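Chore bench, running notes, October

Continuing from the last page, where I promised the Bundov people a straight answer on whether the two-arm cell can do anything a bored teenager can't. Three chores on the list: fold a box, handle a sponge cloth, pass a small block across. All pink, so at least the color thresholds get a holiday.

Setup as before. Arms on the common rail, purple cables over the top. Re-zeroed both wrists at 9:40 and again after coffee, the left one having developed opinions.

1. Box blank (the Cirkar template)

A person picks this up, creases it, tucks the tabs and is thinking about lunch before it's done. For the arms, the hard part is getting a jaw under a piece of cardboard that lies dead flat. The planner wants both grippers in the middle at once, and the clearance between them there is tight enough that I keep a hand near the stop button. Collision margin set to 42 mm in software, which the planner treats as a suggestion.

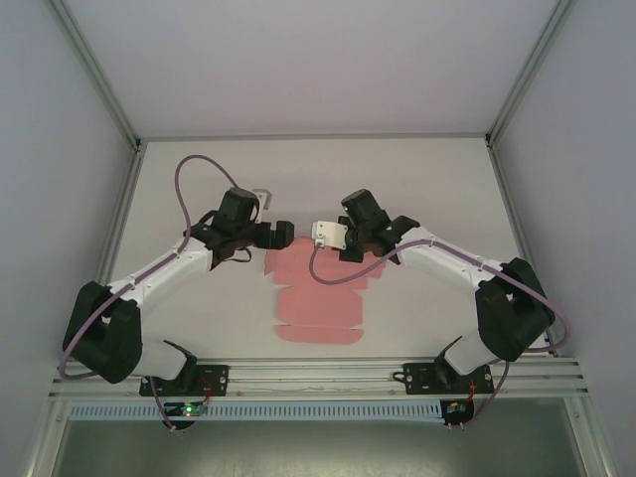
2. Sponge cloth

Allar asked for wiping. I am asking for picking up, and we can discuss wiping when we're all older. Jaw approach from the left, level with the table, right arm parked opposite to take the other end. The cloth has a curl along one edge and the pose estimate moves every time the curl does. Speed at 70 percent on approach, then a crawl.
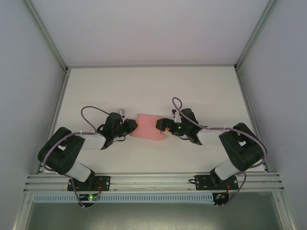 I tried the wrist force threshold at 152 counts and then at 100. The lower value trips on cable drag alone when the wrist rolls, so the arm stops in midair and reports contact with nothing. Left it at 152 for now. To do: reroute the loop on the left wrist, or subtract the drag from the reading. The second is more elegant, so we'll end up doing the first with a zip tie.

3. Block, hand to hand

Easiest of the lot, being stiff and the same shape from one minute to the next. One finger each side, bring it to the middle, let the other arm come in for the free end. The Ó Conaill handover script goes here unchanged except for the grip width. Watch the timing of the release: both arms believe they are in charge.

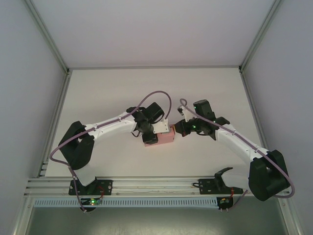 4. Answer for Bundov

Draft: "Stiff things, promising. Floppy things, supervised. Flat things, buy them folded." Will soften before sending.

5. Next session

Thinner fingertips for the blank. Log wrist drag with the jaws empty. Ask Allar how wet the cloth is meant to be, then sit down before reading the reply.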